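The Prillside disappearance

The Prillside disappearance is the name generally given to the unsolved case of Milan Verbeke, a bookkeeper at the Boersma cannery, who was last seen in the river town of Prillside on a Saturday evening in October, a few years after the end of the Second World War. It is among the best remembered missing person cases of the district, and older residents will still happily give you an hour on it over a cup of tea if you show the slightest interest.

Background

Verbeke had come to Prillside as a young man and boarded on Foter Street, in a weatherboard house that has long since been pulled down for the bypass. By all accounts he was a quiet and rather likeable fellow, fond of brass bands and a regular at the Saturday dances, though he was said to be a dreadful dancer. Boersma had taken him on as a junior clerk, and within a few years he was trusted with the weekly pay, which he made up by hand in the little office over the loading dock.

Last sightings

On the evening in question Verbeke stayed late at the cannery to finish the pay. The night watchman saw him leave by the side gate and remembered him remarking on the cold. He called at the corner store for tobacco, had a few words with the grocer's daughter about the football, and set off in the direction of the ferry landing, which was odd in itself, as his lodgings lay the other way.

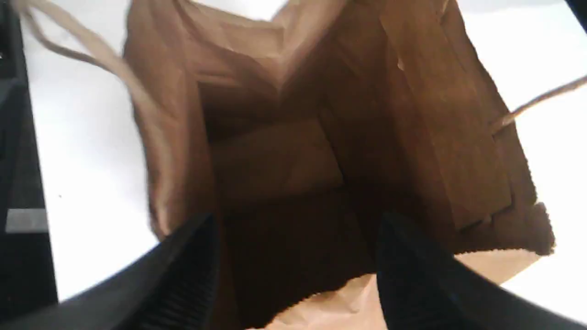
The last person known to have spoken with him was the ferryman, who told police that Verbeke had asked the time of the final crossing and then decided against it. He did not go home that night. His landlady kept his supper warm until well past ten, and it was she who raised the alarm the next morning after finding his bed still made.

Search and inquiry

The search began at once and drew in neighbours from both banks. Men walked the river flats in long lines, the mill pond was dragged twice, and the schoolroom was opened up so that the searchers could have soup and dry their socks. Verbeke's hat was found on the Vikov side of the river, a good walk upstream of the landing, and how it got there has kept people arguing ever since.

When the cannery's books were examined, the sum of $2,754 could not be accounted for. The auditor was careful to say that the shortage went back several months and might have been the work of more than one hand, a point the newspapers of the day were rather less careful about.
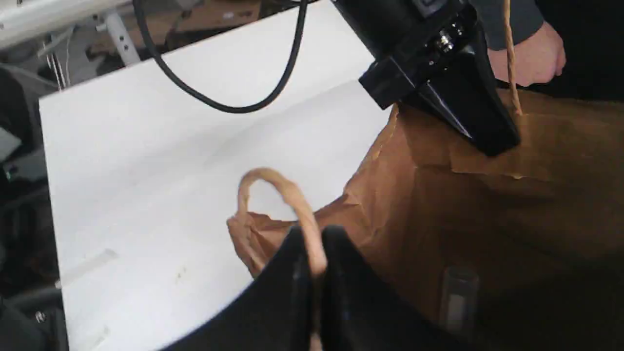 A brown paper bag on a white tabletop, with a black gripper at its rim.

The coroner heard 12 witnesses and returned an open finding. The file, which runs to 508 pages, was kept at the courthouse and later moved to the district archive, where it can be read by appointment.

Theories

Three explanations have had lasting support. The first, and for a long time the most popular, is that Verbeke took the money and began a new life elsewhere, though he left behind his savings book, his good coat and a cornet he was very attached to. The second holds that he slipped from the landing in the dark and was carried downstream. The third, favoured by his family, is that he had noticed the shortage himself and was on his way to tell someone about it. 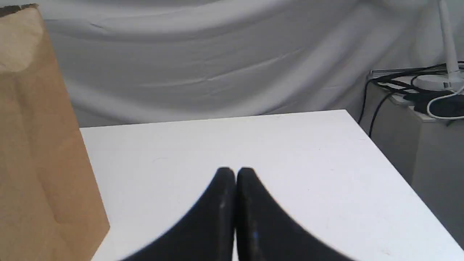 No trace of him has been found in any of the years since. A set of bones uncovered during work on the Vikov levee caused great excitement for a week or so, until they were identified as those of a calf.

In local memory

The case has been the subject of a radio play and a long-running display at the Prillside museum, which holds the hat. A bench near the old ferry landing carries his name, and the town band still plays there on a Saturday in October, weather permitting.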